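Automation and Work | Research Article | Open Access
Shares 50 | Comments 6

4.2 Changes in the daily work at the packing tables

Before the arms came to the Skuvville site, one packer did the whole order. She read the list, took the items from the shelf, put them in the bag and closed the bag. After the change this work was divided. The arms take over the picking of small packed goods, and the packer prepares the trays, watches the arms and finishes the orders which the arms could not finish. In the company papers this is described as "support of the arm". The packers themselves did not use this expression in our interviews. Most of them said simply "feeding".

The word is of interest to us. Feeding means that the tempo comes from the other side. Pilar Orellana, who packed by hand at Skuvville before the change, explained that in the old work she could do three difficult orders slowly and then make up the time with easy ones. With the arms this is no longer possible, as the tray must be ready when the arm is ready. On the other hand, she told us that her shoulders hurt less in the evening, and she would not like to go back to the high shelves. Both statements came in the same interview, and we do not think that one of them should be counted as more true than the other.

The goods themselves also have influence on how the work is divided. Boxes with straight sides cause few discussions. Soft packets, bags and flat round things cause many, and in the work diaries they are the most frequent reason for a packer to leave her place and walk to an arm. Figure 3 gives an impression of the tray and its surroundings from the height of the gripper.

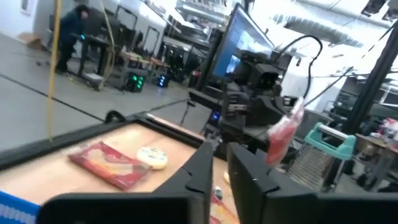
Figure 3. Tray with small goods between the gripper fingers; second arm with red plastic bag, monitor and wire mesh basket behind; a person at a workbench on the left.

The diaries, which were kept during September, contain 2208 entries. Each entry is one moment in which a packer did something for an arm or instead of it. We asked the packers to write also the very small actions, for example turning a packet to the other side or moving it a little away from the rim of the tray. Such actions take a few seconds and are not visible in the production figures of the firm. Birthe Grímsdóttir, who plans the shifts, was surprised by how many of them there were. In her planning a packer could look after two arms at the same time, and the small actions had no place in this calculation.

A second change concerns the contact between colleagues. At the old tables the packers stood opposite each other and talked. Now the work places are more distant and each person looks mostly toward her own arms. Mirjam Schouten said that she learned the old work "from the hands of the others" and that a new person cannot learn in this way any more. At Lusow, the smaller of our two sites, the packers solved this partly by themselves. They change places every 70 minutes and stay together for a short moment at each change, in which they tell what the arms had trouble with. This moment was not planned by the management. It was accepted later, and since 6th October it is written in the shift plan.

The question of who is responsible for a mistake remained open at both sites. When a wrong item is in the bag, the system registers the arm, but the customer complaint goes to the packer who closed the bag. Several packers described this as unfair. The team leaders understood the complaint but had no rule for it, and in practice they decided from case to case. We return to this point in Section 5.1, where the agreement on complaints is discussed together with the pay groups.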